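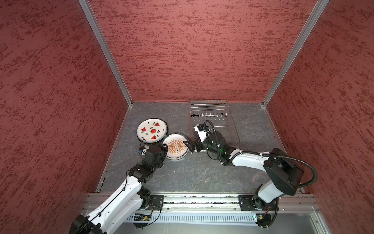

Reading time: 3 min

Section 3. Installing the Callerska Water Softener

3.1 Before you begin

This section covers placement, plumbing connection and first regeneration of the Callerska household water softener. It applies to units supplied with the Marti control head. Owners of units with the earlier dial timer should refer to the separate sheet packed with the brine tank.

Read the whole section before turning off the water supply. Local plumbing rules may require a permit or a licensed installer. Where those rules differ from this manual, the local rules apply.

The softener must stand on a level floor, indoors, within reach of a drain and a grounded electrical outlet. When filled with water and salt, the complete system weighs 377 pounds. Confirm that the floor can carry this load.

CAUTION: Do not install the softener where the temperature may fall below freezing. Frost damage to the resin tank is not covered by the warranty.

3.2 Placing the tanks

1. Remove the resin tank and the brine tank from their cartons. Keep the resin tank upright while moving it.

2. Set the resin tank in its final position. Leave enough clearance above the control head to lift off the cover.

3. Set the brine tank beside it. The brine line supplied with the unit must reach the control head without being stretched or bent sharply.

4. Check both tanks with a spirit level. Place shims under the base of a tank if needed. Do not place shims under the control head or its fittings.

NOTE: Outdoor faucets are normally left on untreated water. If the house has a branch line for garden use, connect the softener after that branch.

3.3 Connecting the plumbing

1. Turn off the water heater according to its maker's instructions.

2. Close the main shutoff valve. Open the lowest and highest faucets in the house and let the pipes drain.

3. Cut the supply pipe and fit the bypass valve. The arrow marked IN must face the incoming supply.

4. Attach the control head to the bypass valve with the two clips provided. Tighten by hand only.

5. Run the drain hose to a floor drain or standpipe. Secure the end of the hose and leave an air gap above the drain opening.

6. Push the brine line into the elbow fitting until it stops, then pull gently to confirm that it is held.

CAUTION: If pipes are to be soldered, complete all soldering before the bypass valve is attached. Heat will deform the plastic body.

CAUTION: A metal water pipe may form part of the electrical ground of the house. Where a section of metal pipe has been removed, a qualified person must fit a grounding strap across the gap.

3.4 First fill and regeneration

1. Place the bypass valve in the BYPASS position. Open the main shutoff valve slowly and run a cold faucet until the water flows clear.

2. Move the bypass valve halfway toward SERVICE. Allow the resin tank to fill, then open the valve fully.

3. Pour 3 gallons of clean water into the brine tank. Add softener salt to the fill line. Do not use rock salt or ice-melting products.

4. Plug in the power supply. Set the time of day and the water hardness on the Marti control head. Hardness figures are available from the local water supplier.

5. Press and hold REGEN until the display changes. Allow the cycle to finish before using hot water.

6. Inspect every joint for leaks, and inspect again the following day.

NOTE: A slight yellow tint during first use comes from the new resin. Run a cold faucet until it clears.

3.5 Registration

Complete the warranty card and return it to the Bramov service desk. Write the serial number on the inside cover of this manual. Questions on this section may be addressed to Quentin Boyer, Technical Publications.

Contact Bramov Service | © 2024 Bramov. All rights reserved. | Back to top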